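Friday, May 8, 2020
By Mirjam Reisinger
2 min read

Opened up the old Dell tower tonight. It sat under my desk at Hisavum for almost 6 years and I never once had the side off.

Plan is more memory first, then a new drive. I paid $22 for a used stick and I want to know it works before I buy another.

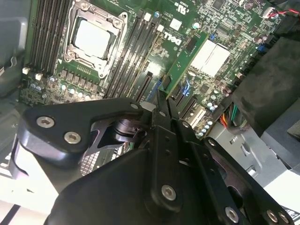 Processor, memory slots and a green stick standing in one of them.

Latches are the small white bits at the ends of the slots. Push those out before you pull anything.

Will post again once I've run a memory test overnight. If it fails, the seller takes returns until September.

Recent
Wiping the drive on the Irkon laptop
Cleaning a keyboard
Which screws go where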